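Flisinero nightstand with drawer, three months in

I bought the Flisinero for our guest room back in the winter and I kept meaning to write this up, so here goes. The short version is that I like it a lot, with one gripe about the drawer and another about the instructions.

Some background first. Our guest room is tiny. There's a bed on one side and a blue-gray sofa on the other, and the bit of wall between them was home to a folding chair with a lamp on it for longer than I'd like to admit. I wanted something with one drawer and one open shelf, light wood, nothing fancy, and I had 80 dollars to spend. You'd think that would be easy! Most of what I found was either too wide or looked like it belonged in a dorm.

I almost went with the Granda, which has two drawers and costs a little less, but a friend has one and the top scratches if you so much as put your keys down. The Kuusk was the prettiest of the bunch (those rounded corners!) and way out of my budget. So the Flisinero won, ordered from Rekach, and it came in one flat box that I could carry up the stairs by myself.

Putting it together took me 50 minutes, and a good part of that was spent staring at step four. The drawing shows the back panel from the wrong side, or at least I think it does, and I had the whole thing standing up before I noticed the groove was facing out. Off it came, back on it went. The screws are decent and I had one left over, which I've decided not to worry about.

The look is exactly what I was after. The light wood is warm without going orange, and the white drawer front keeps it from feeling heavy next to the gray bed. My brass lamp with the white drum shade sits on top with room left for a glass of water and a paperback. The open shelf below is where guests end up putting everything, phone, book, glasses, and it wipes clean with a damp cloth.

Now the drawer. It runs on plain runners with no soft close, and if you push it at all crooked it sticks. I rubbed a candle stub along both sides and it got a lot better, but I shouldn't have to do that with a new piece. It's also shallower than it looks from the front, so don't plan on keeping a hair dryer in there.

The other thing I'd change is the back. There's no hole for a cord, so the lamp cord just goes over the top and down. I pulled the nightstand a finger's width off the wall to leave room for it.

Would I buy it again? Yes, and I'm half tempted to get a second one for our own room if the price drops in August like it did last year. Four stars. 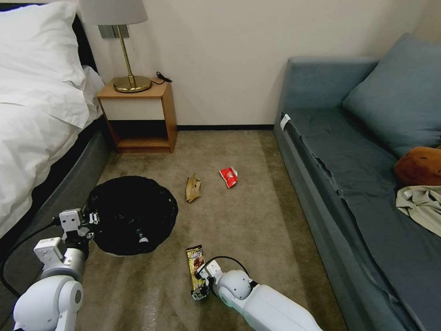

Flisinero owners should check the runner screws before waxing anything, wrote Tallgrass46. Mine stuck for weeks and the left one was just a half turn loose. I tightened it and the drawer has been fine ever since, no candle needed.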